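The Transfer at Grernby

The train left the coast at 5 in the morning and was due in Grernby before noon. I had booked through Runlow, a site that sold rail and room together. The confirmation ran to four pages. Page one gave the seat, page two the hotel, and the last two the conditions under which neither would be provided.

My wife and I were on our way to the lakes above Chukwu. The connection at Grernby allowed 43 minutes. I had checked this against the printed timetable and against the station plan, which showed two platforms, a footbridge and a waiting room. The footbridge had 18 steps on each side. With two cases and one bad knee between us, I estimated the crossing at four minutes.

The first leg ran to schedule. The seats were upright and covered in a hard green fabric. A man came through with tea at the second stop and again at the fourth, and both times the tea was the same temperature as the carriage. My wife slept. I read the conditions.

Past the fourth stop the train slowed to walking speed and kept to it. Fields went by, then a brickworks, then the same road for a long time. An announcement was made in two languages. The first I did not know. The second was mine, but the speaker was broken, and only the word "regret" came through whole.

We reached Grernby after dark. The Chukwu train had left on time.

The ticket office had a window with a steel shutter, half down. I bent to speak under it. The clerk bent as well, on her side, and we conducted the business at that height. She explained that the morning train to Chukwu was open only to holders of a transfer endorsement. The endorsement was issued by the operator of the late train. The operator of the late train was Jurex. The Jurex desk was at the coast.

I asked whether it could be reached by telephone. She said it could, from the coast.
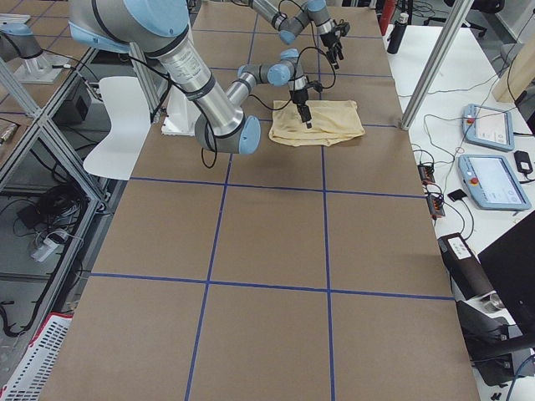 Runlow says you should have bought the flexible fare, my wife said. She had the phone turned away from me and was reading from it. The flexible fare includes one missed connection per journey, it says, and the missed connection must be declared before departure.

"Before which departure?"

"It doesn't say. It says thank you for traveling."

I went back to the shutter. It was now fully down, and a card behind the glass gave the opening hours. They had been corrected by hand in three colors of ink, and the most recent correction had been crossed out.

The hotel on page two was in Chukwu, so we needed another. There was one across the station yard, with a lit sign and a locked door. The bell worked. The man who came down asked for our passports, our tickets and the purpose of our stay. I said the purpose was to leave. He wrote that in the book.

The room was on the third floor and had been built around a pipe. The pipe came up through the boards beside the bed, passed through the middle of the writing desk and left by the ceiling. It knocked at regular intervals. I timed it for a while. The window looked down on the platforms, and from the bed, with the pillow doubled, it was possible to see the departure board.

We ate what we had: bread from the coast, a hard cheese, an orange. My wife cut the orange on the hotel notepaper and put the peel in the ashtray. She asked what I would do if the window stayed shut in the morning. I said I would write to Jurex. She asked what I would do after that. I went over the conditions once more and found a paragraph on replacement services, which were to be provided where reasonable. Reasonable was defined on the page before as "having regard to the replacement services provided."

At some point in the night a train came in. I heard the brakes and then the doors. I got up and went to the window. The board was blank. A few people got off and stood together under the lamp, and one of them bent down to the steel shutter and knocked on it. After a while they picked up their bags and started across the yard. The bell rang under us. I heard the man go down, and then his voice, asking the purpose of their stay.

"How many?" my wife said from the bed.

"I can't tell from here."

"Are they from ours? From the coast?"

"I should think so. There's only the one line."

The stairs creaked as far as the second floor and stopped there. A door closed. The pipe knocked, and someone below us knocked back.

In the morning the shutter was up. A different clerk sat behind it, a young man with a stamp in each hand. I bent down from habit, and had to straighten again. I put the tickets in the tray along with all four pages of the confirmation. He read the first page and left the rest folded. He asked whether we had the transfer endorsement. I began to explain about the coast.

He waited until I had finished. Then he used the left-hand stamp on my wife's ticket and the right-hand one on mine, and pushed them back.

They were different stamps. Hers said VALID. Mine was a date, Jan 29, 2024, with nothing else beside it.

"Is this the endorsement?" I asked.

"That is the date," he said.

The Chukwu train was already standing at the far platform. My wife had taken the lighter case and was halfway up the footbridge. I picked up the other and went after her, holding my ticket in my teeth.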